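Housing and the ballot, session 6: who gets to say no?
Elaheh Bakhtiari
4 min read

Last time we did rent control, and I promised you something less shouty. I lied a bit (sorry!), as this week is inclusionary zoning, meaning the rule that says a developer must set aside part of a new scheme for people on lower incomes. I love this topic, and I'll try to keep it to the hour.

Our case is Herkport. In July the council put a measure to voters that would make any scheme of 50 homes or more include affordable ones. Barkwood, the neighbourhood with most of the empty plots, was dead against it. Read the Bakos report before the seminar, or at least the first chapter and the maps at the back.
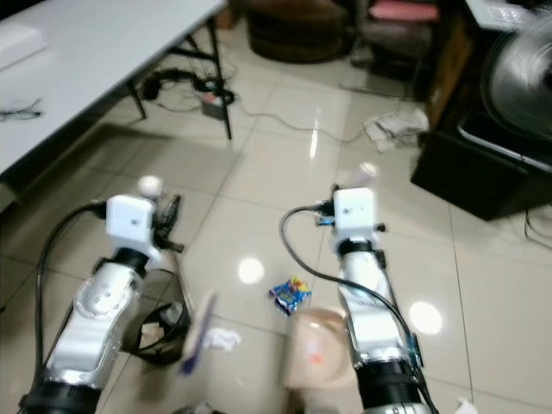 Tiled floor, cluttered room.

Start with the wording of the measure. "Affordable" was pegged to 70 per cent of the market rent, and I want you to argue over whether that helps a bus driver in Barkwood at all. My own view wobbles depending on which rents I look at. Bring a calculator, and bring the tenant survey too, the short version is fine.

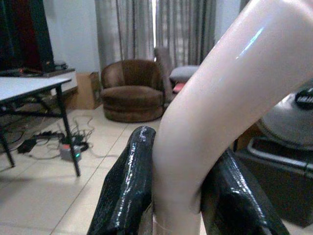

What happens if a developer builds just under the threshold?
The set-aside doesn't apply, so you often get a cluster of schemes one or two homes short of it. Some councils add up neighbouring plots under the same owner to stop this.

Now compare Vukumstead, where there was no public vote and the council simply passed the rule itself. It was quicker, certainly, but the next council could undo it just as quickly, and I'd like you to think about which you'd prefer if you were a tenant there. (Then think about it as a landowner, it's good for you!)

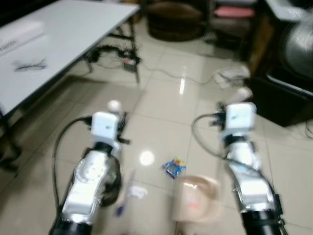

Can a council take money in place of the homes?
Many do, and it's called a payment in lieu. The money goes into a housing fund, and the new homes may end up in a different part of town.

For the seminar, write one page on whether Herkport should allow payments in lieu. Hand it in by 8/10/23, on paper or by email, and put your group number at the top please.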